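# Visit report: the Branix software floor in Brurkside

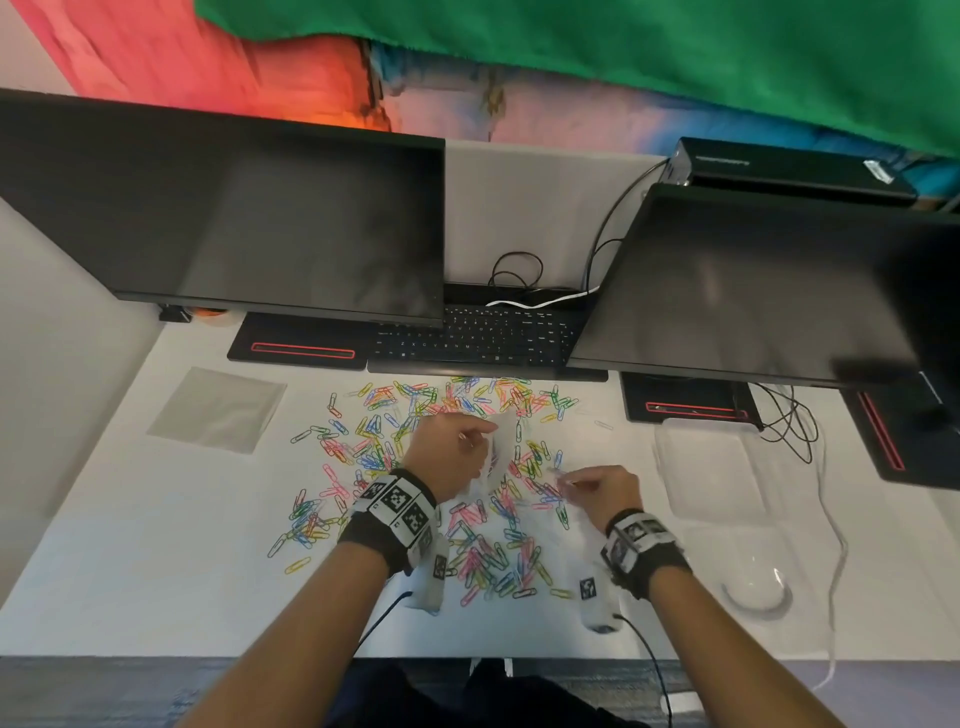
I spent most of a day in April at Branix. The invitation was to look at the software side of their hand-manipulation work, and I had asked to skip the hardware talk, so the morning started at the desks.

The task they were recording was bagging: pick up a few paperclips from a spread of mixed colors and get them into a small clear plastic bag. The person doing it sits with the clips on a white desk and wears a black strap on each wrist, with square black-and-white markers printed on it and a cable running off. A smaller marker hangs below each wrist on a white tag.

The markers give the wrist pose. Finger pose comes from a separate estimator that only sees the images. The two are joined in a tool called Koubek, which they wrote in house. It takes the marker corners, solves for each wrist and then fits the fingers to that. When the markers turn out of view it coasts on the last good motion for up to 17 images and then flags a gap. I asked why they don't coast longer. They had tried it, and the wrist drifted enough that the fingertips ended up inside the desk.

Bagging is hard on the perception code. The bag is clear, thin and changes shape whenever it is touched, so their segmentation model loses it often. On the replay screen I watched the bag mask blink on and off while the clip masks stayed fairly steady. Silver clips did worse than pink or blue ones. Overlapping clips are treated as one heap until a finger moves one - the planner doesn't try to reason about single clips in a cluster.

The planning talk was after lunch. Their planner, Stelden, works in short steps: choose a grasp region, close, lift, check, move to the bag. The check is new this year. If the estimate after the lift says nothing is held, it goes back to the heap. They run it in simulation against the recorded human wrist paths. The current set has 819 recordings, and 500 of those are used for training. The rest are split between validation and a pool they keep for regression tests.

Every change to the control code has to replay 70 fixed recordings before it can be merged. The replay report is one page with the worst cases at the top, sorted by wrist error. I liked this more than anything else I saw and would like to copy it for our own test runs.

Two things I would follow up on:

- Time sync. Marker and finger streams are stamped on different machines, and the offset is corrected once at the start of a session. I didn't get a clear answer on drift over a long session.
- Labels. The start and end of each pick are still marked by hand.

They plan to share the Koubek file format but not the solver. I have asked for the format notes and a small set of recordings to try with our viewer.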